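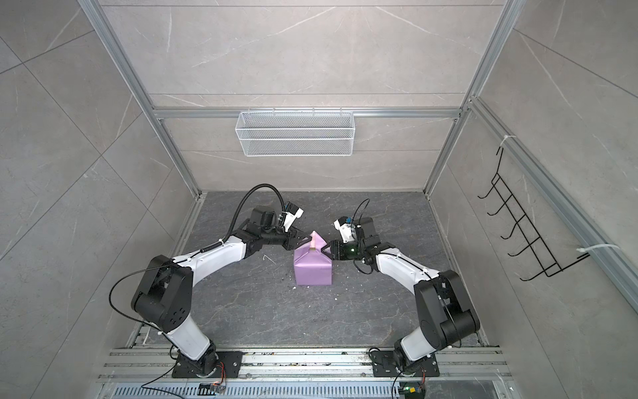 **nfehr** wrote:

I'm trying to get our bimanual controller to stop fighting itself when both grippers have hold of the same object. The stack is Verex for planning, with a joint impedance loop per arm running at 200 Hz, and a thin coordinator node on top that hands out the targets. The usual test piece is a gable-topped carton in purple wrap, gripped from the left and right just below the peak. With one arm everything tracks nicely. With both closed on the carton, the logged joint torques creep up for as long as the hold lasts, equal and opposite, until one side trips its limit.

I've checked the base-to-base transform twice. Both arms are bolted to the same rail, so I don't believe the bases are moving. Gravity compensation is fine on each arm separately.

Is this a known thing with the coordinator, or have I set something up wrong?

---

**ctang** wrote:

Which mode is the coordinator in? If both arms are getting absolute Cartesian targets, this is what I'd expect. Any error in the transform becomes a squeeze or a stretch through the object, and if you have an integral term it will wind up for as long as you hold.

Post the config please.

---

**nfehr** wrote:

Absolute, yes. Relevant part:

```yaml
coordinator:
 mode: absolute
 sync: soft
 rate_hz: 200
arm:
 ki: 0.4
 stiffness_x: 600
 stiffness_y: 600
grasp:
 close_on_contact: true
```

Same values for left and right.

---

**ctang** wrote:

There it is. Set `ki` to zero once both grippers report contact, and switch `mode` to `relative`. In relative mode one arm leads and the other gets an offset from the leader's measured pose, taken at the moment of grasp. The transform error goes into that offset and stops mattering.

---

**larsenault** wrote:

I'd disagree with half of that. Zero the integral, fine. But leader/follower gives you a lag on the follower, and with a light carton the lag shows up as a twist on every lift. We ran it that way for months at Novlow and went back to an object frame.

Define one frame at the middle of the object, plan for that, and derive both gripper targets from it. Drop the stiffness along the line between the grippers and leave the other axes alone. You then command the squeeze as a force on that axis and it can't creep.

---

**ctang** wrote:

The object frame is better if you have a decent estimate of the object. He hasn't said he has one. If the frame comes from vision and jumps when a gripper blocks the view, both arms jump with it.

---

**larsenault** wrote:

So freeze it at contact. You don't need vision after that, forward kinematics will do.

---

**nfehr** wrote:

Thanks both. Vision does jump, so freezing it sounds right. I tried the quick change first (integral off after contact, still absolute). The torque now settles at a constant value, so the creep was windup. The constant part is presumably the transform.

Second problem, possibly related. With thin, soft things `close_on_contact` fires early or not at all. The wrist camera view below is from the glossy pink sheet case, where the two black pads come together very close to the camera and are badly out of focus. Our contact classifier uses that view together with motor current.

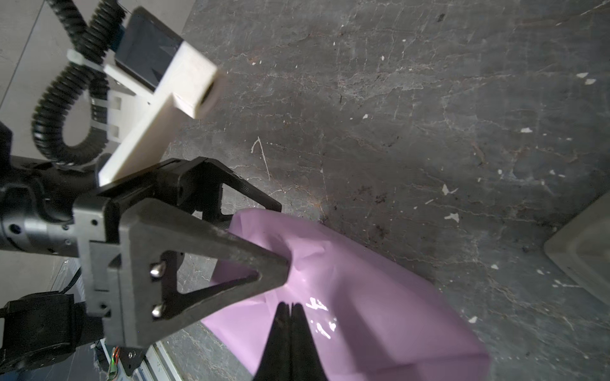

### Re: contact detection on thin sheets

**fcampbell** wrote:

I wouldn't trust the image for contact there. You've got blurred pads over the lower part of the sheet, and a bright highlight on the plastic just beside the fingertips. I can't tell from it whether the pads have closed over the sheet or are only in front of it, and I'd expect a classifier to do no better. Ours (trained in Lunde, similar camera placement) learned to fire on highlights. We masked out anything saturated and the false triggers dropped a lot, but the missed ones stayed.

For sheets I'd go by finger position and current only:

1. Close at constant low speed.
2. Record finger position when the current rises past the threshold.
3. Compare with the fully closed position from an empty close at startup.
4. If the difference is smaller than your encoder noise, report "unknown", not "no contact".

Step 4 matters for the coordinator, which treats "no contact" as permission to reopen.

---

**drankin** wrote:

Agree with Francine on the current, but I'd keep the camera for the approach. That sheet has plenty of folds to aim at. Use the image to choose a fold, then ignore it for the last bit of the close.

Also check your timestamps. On our setup the wrist images arrived 162 ms behind the joint states and the planner was pairing them up as if they were simultaneous. That alone would give you early triggers.

---

**nfehr** wrote:

Donnie, I think you've found something. The images are stamped on arrival, not on capture. I had only been looking at the thresholds.

---

**drankin** wrote:

Stamp them in the driver. If you're using Stillus for recording, turn off its restamping too, otherwise your logs will look fine and the live system won't.

---

**larsenault** wrote:

Did you get anywhere with the object frame on the carton?

---

**nfehr** wrote:

Yes. Update, 24 Sep 2021:

- Object frame frozen at contact, derived from forward kinematics of both arms.
- Stiffness along the grip axis down from 600 to 162, force setpoint on top. I got there by halving it and then adjusting by hand, so don't copy it blindly.
- Integral off from contact until release.
- Images stamped in the driver.

I did 6 carton holds of 2 minutes each with no torque trip. Rotation about the grip axis is still a bit loose when I move the object frame quickly. Sheets are better with the timestamps fixed, but I still get "unknown" more often than I'd like and haven't decided what the coordinator should do with it.

---

**fcampbell** wrote:

Lift a few millimetres and look again from the other arm's camera. It costs a second or so – we do it on every "unknown".

---

**ctang** wrote:

For the loose rotation, check whether your damping was scaled down along with the stiffness. Verex does that by default and the flag is per arm, so set it on both.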